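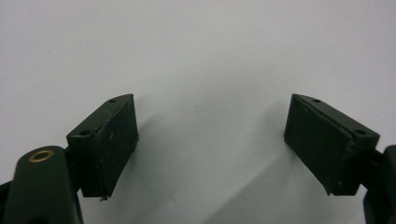
Lesel hand gripper – two months in

Verdict first because I've got a train to catch: good fingers, good pivots, annoying trigger, dreadful paperwork. Would buy again. Probably.

What we use it for

Teaching by hand. You hold the thing, do the job yourself, camera on the grip records it, the arm learns off that later. Our jobs are small and dull. Putting caps on jars, moving sachets from tray to box, folding a cloth in half. We'd been doing it by remote control before that, with a Mostberg leader arm clamped to the bench, and I'll come back to that as people keep asking me which to get.

The fingers

Two wedges, dark green, matte, angled in towards each other. Pads have a bit of texture to them. They pick up dust like mad and show every scuff, and a wipe with a damp cloth sorts most of it. Static I think? Anyway. Wipe them before you record, not after, learned that the slow way with a whole morning of sachets.

Grip is fine on card, fine on glass, poor on anything oily. The opening is wide enough for a jam jar with room to spare. The tips come down to a point at the bottom, which I thought was styling and is in fact the best bit – you can get under the lip of a flat tray without tipping it.

There are two small holes along the top of each finger. Handy if you want to bolt on something of your own. Gholamreza Mousavi in our workshop made a pair of soft rubber covers for eggs and they went on first try. Eggs mostly survived.

The linkage

Brass bushing at the pivot. Cheap ones I've tried just run plastic on plastic and go sloppy in a fortnight. No wobble in this so far. We've done a bit over 400 recordings on it and the fingers still close square, tips level. I did check with a ruler.

It does squeak. Dry PTFE spray, tiny bit, wipe off.

The trigger

Too stiff. Fine for ten minutes, then your hand knows about it. Tibor Illés has big hands and says I'm moaning, I have small ones and I'm not. We swapped the spring for a lighter one out of the drawer and it's much better, but then the fingers don't spring fully open unless you let go properly, and half-open starts make rubbish recordings. So pick your poison. Lesel should sell it with two springs.

Also no rest position. Put it down on the bench and it rolls onto the camera. Make a stand. Mine's a bit of drainpipe.

Camera view

Good. Both fingers sit in shot the whole time with the gap between them in the middle, so you can see what's being picked up until you're right on top of it. Shadows are the thing to watch. With one bright lamp overhead you get big grey patches under the fingers on anything white. We moved the lamp back and hung a sheet of baking paper in front, recordings came out far more even.

Against the leader arm

Speed: hand gripper, easily. We got 125 goes at the jar lid in one afternoon. With the Mostberg the same job took us the best part of two days, and everyone was cross.

Accuracy: leader arm, a bit. You can't do anything with it that the real arm can't reach, so nothing gets thrown away. By hand it's very easy to twist your wrist in some way the robot will never manage. We binned a fair few early on for that. Keep your elbow in and go slower than feels natural.

Teaching new people: hand gripper. Four of us use it now and the newest was making usable recordings before lunch.

Feel: you get real feel by hand. Remote control you're squeezing at a distance and guessing, and we cracked a jar that way in December.

I tried the Grenard one too, briefly, on loan. Nicer handle, worse fingers. Flat pads, too slick. Sent it back.

Niggles

Instructions are one folded sheet and the diagram for fitting the left finger is printed the wrong way round. Screws are a size nobody keeps. Cable is too short if you're tall or if your bench is deep, get an extension and tape it along your forearm. Spare pads have to come from Farías and took ages to arive.

Who for

Small teams with lots of short fiddly tasks. If your work is heavy, or needs two hands, look elsewhere, or buy a pair and a friend.

4 out of 5. Point off for the trigger. Will update when the second set of pads has had some proper use, if I remeber.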